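How a Kit Learns to Pack a Bag

Picking up a marker and dropping it into a bag is easy for you. You learned to do it when you were very small, and now you hardly think about it. For a robot it is a hard job. Somebody has to teach it, and one way to do that is with a kit called the Kikard.

The Kikard is made by a company called Stinow. It is sold to schools, clubs and libraries that want children to see how robots learn. This page explains what the kit is, how it works and what we liked and did not like about it.

What is a gripper?

A gripper is the part of a robot that does the job of a hand. Most grippers do not have five fingers like yours. Many have only two, which close together like a pair of kitchen tongs. Two fingers are enough to pick up a cup, a block or a sock.

Usually a gripper is bolted to the end of a robot arm. The grippers in the Kikard kit are different. They are made for a person to hold. You put one in each hand, and you use them to pick things up in place of your own fingers.

Why would a person use robot hands?

Think about learning to tie your shoes. Someone showed you how, probably many times. A robot can learn by being shown, too. But your hand and a robot's hand are not the same shape. If you show the robot a trick that needs a thumb, it cannot copy you.

When you work with grippers, you can only do what a gripper can do. Everything you show the robot is something it has a chance of copying. The kit records where each gripper moves and when it opens and closes. One recording of one job is called a demonstration, or demo for short.

The job called Fill the Bag

The kit comes with a book of jobs to try. They start with pushing a block across a board. One of the later jobs is Fill the Bag. You stand an open bag on the board, pick up small things with the grippers and put them inside.

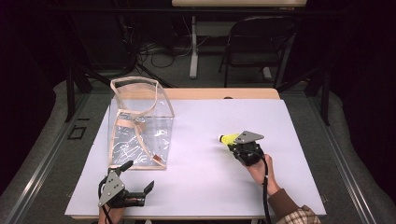
A bright yellow object held in the right gripper during Fill the Bag. The left gripper is near the front of the bag.

Clear plastic is tricky for robots. A robot finds things by looking at them through a camera, and plastic that you can see through does not look like much. It also shines. A bright streak of light on the side of a bag can look like an edge when there is no edge there. The robot has to see lots of demos before it can tell the bag from the shine.

A bag also has to stay open. A floppy one would fold up as soon as a gripper touched it, so the book says to start with a bag that has a stiff frame to hold up its sides.

How many times do you have to show it?

More times than you might think. The book asks for 126 demos of Fill the Bag. If you do the same thing the same way every time, the robot will only learn that one way. You should move the bag a little between demos, and you should change what you pick up.

When the demos are finished, a computer program named Sindari studies them. It looks for what the good ones have in common. The program can take all night, so start it before you go home.

What we liked

The grippers are simple to use. Squeeze, and the fingers close. Let go, and they open. The book of jobs is clear, with large print and short steps. We also liked that you can play back any demo and throw it out if you made a mistake.

What we did not like

The grippers have cables, and you have to watch where they hang. A cable that drags across the board can knock things over. Smaller children may find their arms get tired, so take turns and rest after each set of demos.

The kit costs 181 dollars for a month's loan, and the robot arm is a separate loan. You can do the demos without the arm, but then you will not see the robot try the job itself.

Who is it for?

Stinow says the kit is for ages nine and up, with a grown-up nearby. It needs a table, a computer and two people. A new set of jobs, called the Bragança set, comes out in June. It has 3 jobs in it, and all of them use cloth.

Words to know

Gripper: the part of a robot that holds things.
Demo: a recording of a person doing a job once.
Cable: a covered wire that carries power or signals.

Page last updated 24 May 2021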